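Filed under: Shop Notebook / Room & Fixtures
March 1, 2019 -- Bindu Murthy

Lights are in! All of them, every one, and the floor has had its second week with people walking on it, so I finally get to write the entry I have wanted to write since September. The long room is a room you can work in now. I stood in the doorway this morning with my coffee and flipped the switch on and off a few times like a kid.

For anyone reading back: the old tubes were giving us next to nothing at bench height on the far side, and the brown floor was eating whatever did get down there. Darren measured 240-something lux one evening at the end bench and we all kind of shrugged and bought more clamp lamps. I have taken the clamp lamps down. They are in the bin by the door if anybody wants one at home (take the ones with the good springs first, the others droop).

Readings today, meter flat on the bench, face up, no daylight, blinds shut:

Near bench, middle: 951 lux
Far bench, middle: 900 lux
Floor by the roll-up door: did not write it down, will redo Monday

I'm thrilled with that spread. Amber's layout had the rows shifted toward the far wall and I argued against it for two weeks, and she was right. With the rows centered, the far bench would have had my own shadow on it all day. She also talked me into the frosted covers on the Honness fixtures instead of the bare ones, and the difference in how tired my eyes are at five o'clock is big. I did the whole parts sort yesterday without once moving a tray toward a window.

The floor is the Bivside light gray, two coats over the primer. We bought enough for 1000 square feet and ended with most of a can left, so touch-ups are covered for a good while. The can is on the bottom shelf with the lid taped. Please stir it for a long time before you use any, the gray settles out and what comes off the top is nearly white. I found that out on the patch behind the compressor, which I am leaving alone as a reference sample (that is my story).

Total for lights, paint, primer, rollers and the lift rental came to $2,293. Gareth has the receipts in the blue folder. The lift was the part I resented paying for and the part I would pay for again first. Zoltán and I had the fixtures hung in a day and a half, and I was grinning the whole way up. You see the room so differently from up there! All the pipe runs make sense. There is also a shutoff valve above the middle row that none of us knew about, and I put an orange tag on it.

Things I'd do the same way again: grinding the old floor before primer. Dusty, loud, two long evenings, and the coating has stuck beautifully, even along the edge where the carts turn. I dragged the heavy stool across it on purpose on Wednesday. One faint line, wiped off with a rag.

Things I'd do differently: mask the bottom of the shelving uprights. There is a gray hem on all of them now. Also, order the cord grips with the fixtures. We were short and lost most of a morning waiting on the Whitlock delivery.

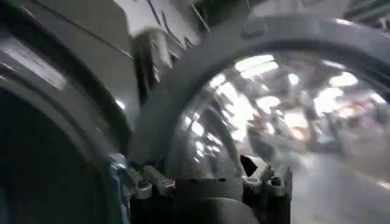 Glare was the one thing I was nervous about with a floor this pale. Everything in the room bounces light somewhere, and a smooth gray surface could easily have come out like an ice rink. So I've been looking at reflections all week, probably more than is healthy. You get a good sense of it through the clear curved piece inside the gray arc: four of the overhead lights show up as bright white patches, one of them stretched long near the top, with streaks running off across the curve, while the light on the floor at lower right just spreads out softly. That softness is what I was hoping for from the satin topcoat. Gloss was cheaper by the gallon and I had it in the cart at one point. Very glad I put it back.

Anything clear and curved is going to pick up the fixtures, and no layout will get around that. For checking covers, lenses or polished parts, use the side table under the north wall, where you can kill the nearest row on its own switch. The switches are labeled now. Left is the door row, middle is middle, right is the far wall. (The middle one is a little stiff. It's on the list.) Darren wants a dimmer on the far row as well, and I like the idea a lot, but the drivers we bought may not play nicely with one, so I've written to Hevent to ask which dimmer they recommend before we spend anything.

A trick that worked well for finding scratches on clear stuff, before I forget it: leave only the far row on, hold the part at arm's length and tip it slowly until the reflection of a fixture slides across the surface. The edge of the reflection wobbles when it crosses a scratch, even a very fine one. Works better than the flashlight method, and you keep both hands on the part. Zoltán picked up two marks that way that I had passed as clean. He was very polite about it.

Color is better too. I laid out the wire offcuts last night, all the browns and reds and oranges, and could tell them apart from a standing position. Under the old tubes the orange and the light brown were the same color as far as I was concerned, and I know I'm not the only one here who has stripped the wrong one. I'd like to redo the wire labels anyway, with bigger print, and hang the spools in the order we reach for them. Amber has a drawing for the rack.

Cleaning notes for the floor, same for everybody:

-- Dust mop at the end of the day, dry. The wide one, with the green handle.
-- Damp mop Fridays, plain water with a splash of the neutral cleaner. No vinegar, no degreaser straight from the jug.
-- Cutting oil gets wiped up when it drips. It does leave a yellow tint if it sits over a weekend, see under the saw.
-- Felt or rubber on every stool foot. Gareth bought a bag of them and they're in the top drawer of the tool chest.

Still open:

Redo the floor-level reading by the roll-up door.
Stiff middle switch.
Trim piece on the last fixture, which buzzes against the cover when the fan is on. A dab of silicone should quiet it.
Decide on walkway lines. I have a roll of blue tape and a strong opinion, Darren has yellow paint and a strong opinion. We're going to lay the tape down first and live with it for a couple of weeks, since tape comes up again.
Wash the windows! Now that the inside is bright, they look terrible.

I'm in early Monday to move the far bench a foot out from the wall so we can get behind it with the mop. I could use a second pair of hands around eight. It's heavier than it looks and the vise stays on.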